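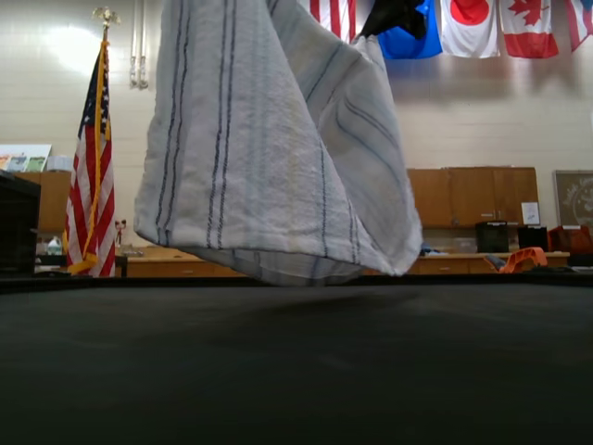 Striped towel, hanging in folds. Note the marks on the lower half.

Hotel Operations: Handout 2
Linen, and Where It Goes
Sep 10, 2021
By the Housekeeping Module staff, Nudby College
Print this page | E-mail this page

Most of you signed up for this course because you liked the idea of a lobby. Today we are going to the basement. Please read these notes before the session, including the part on paperwork, which everybody skips and which is on the exam.

What we mean by linen

Linen in a hotel is almost never linen. The word covers sheets, pillowcases, towels, bath mats, robes, napkins and anything else that goes down the chute and is expected to come back. Very little of it is made from flax. The trade kept the word and changed the cloth, and you will get used to this.

For our purposes linen is a stock item that walks around. A chair stays in its room. A towel spends part of its life on a rail, part in a cart, part in a wash, and an embarrassing part in places that do not appear on any floor plan.

Par stock

A par is one full set of linen for every bed and bathroom in the house. One par means you can make up each room once and then pray. Three is the usual starting point in textbooks: one set in the rooms, one in the wash, one on the shelf resting. Hotels that send their laundry out need more, as the truck has its own views about time.

To set par, work through the room types one at a time. Do not use an average. A suite with a second bathroom uses more than a single with a view of the loading dock, and the average guest you have invented will not be staying in either.

Remember the extras. The pool, the gym and the spa all draw on the same shelves, and each of them believes it is the only one doing so.

The Flurovura case

We will use the Flurovura Hotel again, as we did for staffing. It has 80 rooms, an outdoor pool and an optimistic general manager. In June the hotel held a full linen count and found itself short 862 towels against the purchase records.

The first theory was guests. It is always guests. A hotel that blames guests can put a small card in the bathroom and feel it has acted. When the staff went through the records properly, about 40 percent of the gap was towels that had been thrown out as worn or stained without anyone writing it down. Another large share had been cut up for cleaning rags, again with no note. Some were at the outside laundry, Usis, which had been holding a cage of them with the wrong tag. What remained may well have gone home in suitcases, and good luck to it.

Questions to think over before class: Who had a reason to write anything down? Who had a form to write it on? Was there a pen?

Retiring a towel

A towel should be taken out of guest use when it is torn, frayed at the hem, thin enough to read through, or marked in a way that a second wash will not shift. Old stains set harder each time they go through the dryer, so sort before drying. Staff will tell you a mark is "hardly there." The guest will find it in four seconds.

Retired pieces go in their own bin, in a color nobody could confuse with the soiled bin. They are counted, entered in the discard log, and then cut or dyed before being used as rags. The cutting matters. An uncut rag looks very much like a towel to a new hire on a busy morning, and you do not want it back on a rail after it has met the grill.

Stripes, borders and other good ideas

Many hotels use a stripe or a colored border to tell pool towels from bath towels. It works well if the rule is simple and lasts longer than the person who thought of it. The Flurovura had four rules running at once, one for each purchasing manager. Whatever you choose, write it on the wall of the linen room in large letters.

The paperwork

The Huang sheet (copies at the front desk of the teaching building) has columns for opening stock, issued, returned, discarded and closing stock. Fill in all of them. A blank is not a zero. If your closing figure matches your opening figure perfectly, count again.

For next time: bring a completed sheet for one floor of the Flurovura, using the room list from last week. Pencil is fine. Those of you who hoped we would be doing wine by now should check the schedule, where it has been moved again.

Print this page | E-mail this page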